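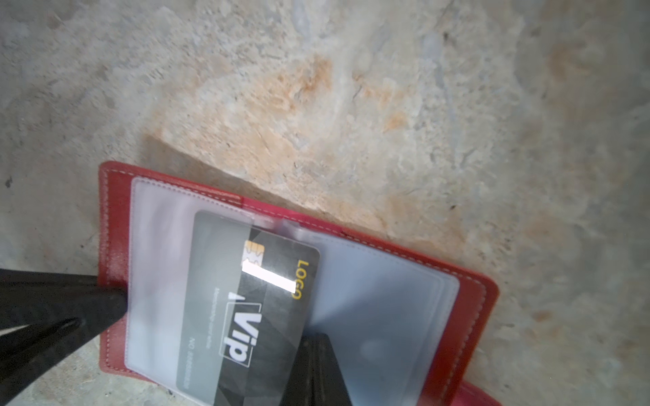 Chapter 4
How a Player Changes Clubs

Most of us first meet the transfer market as a row of numbers on the back page. A striker is worth so many millions, a club has offered rather less, and somebody somewhere is said to be furious. It is all good fun -- and I would be the last person to spoil anyone's breakfast -- but it tells us very little about how a footballer gets from one dressing room to another, and that is what we shall be looking at in this chapter.

In Chapter 3 we followed the money that comes into a club through the turnstiles, the shirt sales and the television deal. Now we turn to the largest thing that money is spent on. You may remember Hovow Town, the second-tier club whose accounts we borrowed, with its 45 registered professionals and its rather leaky main stand. We shall stay with Hovow here, and follow one of its midfielders through a single January, from the first telephone call to the moment his new registration was accepted.

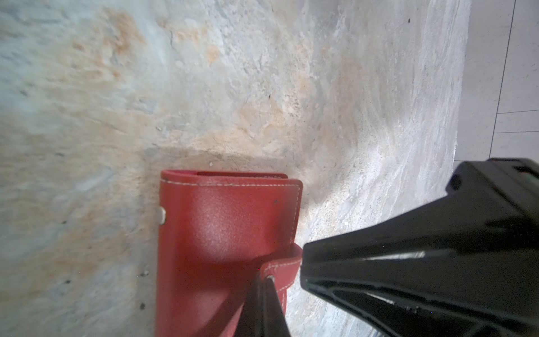 The word to hold on to is registration. A club does not own a player, however often we hear it said in the pub. It holds his registration for as long as his contract lasts, and a transfer fee is the price of ending that arrangement early so that another club may begin one of its own. Once you have that clear in your mind, a great deal else falls into place, including why a fee tends to shrink as a contract runs down (we shall come back to this in section 4.3, with a graph).

Our midfielder had played 94 league matches for Hovow when Camitz Rovers made their first offer. It was turned down before lunch. A second followed, with part of the fee tied to promotion, and a third with a share of any future sale set aside for Hovow. You will find all three set out in Table 4.1, and I do hope you will spend a little time with them before reading on, as the biggest offer on paper was the one Hovow liked least.
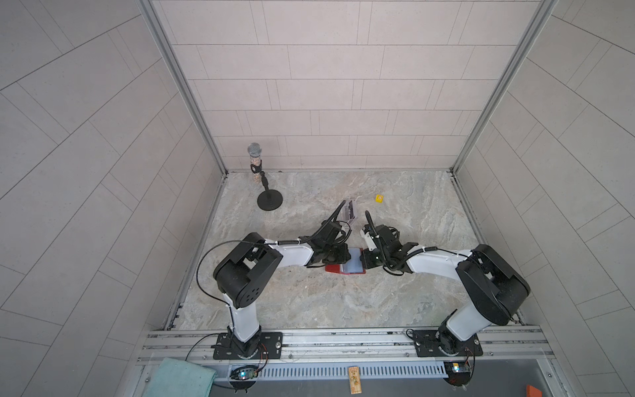 There is also the selling club's public to think about. Hovow's supporters' association, Cledska, gathered 1517 signatures asking the board to keep him, and section 4.5 considers how far a board ought to listen to that sort of thing.

Before you begin section 4.1, look again at the wage table on page 40 and make a note of what share of Hovow's income went on players. You will need the figure for the first exercise.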